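Mowat council votes to keep its noon siren, moves it to 12:07

The town of Mowat will keep its noon siren, the council decided in January, but it will no longer sound at noon.

From next month the siren on the roof of the old firehouse will go off at 12:07 p.m., a time chosen after two meetings, one of which ran long enough for the siren to interrupt it. Supporters of the change say it will spare the elementary school, where the lunch bell also rings at noon and where teachers have complained for years that children can't hear either one properly. Opponents say a noon siren that sounds at 12:07 is a siren that is wrong every day.

The siren was put in to call the fire crew. The crew has carried pagers for a long time now, and the siren has had no official job beyond telling people in Mowat that it is time to eat. A survey that went out with the water bills found that 74 percent of households wanted it kept. The same survey asked whether residents would pay for repairs, and enthusiasm cooled a good deal on that page.

Money is what brought the matter up in the first place. The motor has been sticking in cold weather, and on several mornings last winter the siren started up by itself before sunrise and would not stop until a member of the public works crew climbed up and pulled the fuse. Vallomik, the company that has the service contract, told the town it could rebuild the motor or replace the whole unit with a speaker that plays a recording of a siren. The council looked at the speaker for some time. It comes with a choice of other sounds, including church bells and a rooster, and the discussion of the rooster takes up more than a page of the minutes.

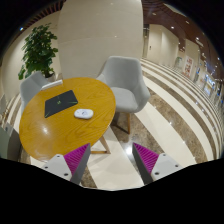 In the end the council went with the rebuild, on a 5 to 2 vote. The two members who voted no did so for opposite reasons. One wanted the siren shut off for good, and the other wanted it left at noon and made louder.

Businesses on Main Street have mixed feelings. The lunch counter at Flarier says its busiest stretch begins when the siren goes, and it expects the rush to start seven minutes later, which will at least give the soup more time. Wurkance, the hardware store across the street, has always locked its door for lunch at the sound of the siren. The store says it will go on closing at noon by the clock, so customers who rely on their ears may find themselves rattling the handle.

Dog owners had asked the council for a shorter blast. They got one, more or less by accident: the rebuilt motor will run for about half as long as the old one, to keep it from overheating. Dogs at the north end of town, who have howled along with the siren for as long as anyone can remember, have not been told.

The firehouse roof will be closed off while the motor is out for repair, and the town expects to go without a siren for most of a month. Residents are asked not to call the clerk's office to find out whether it is noon. The office is closed for lunch at that hour and the phone goes to voicemail.

The council's next meeting will take up the parking meters, all of which are set to the wrong time zone.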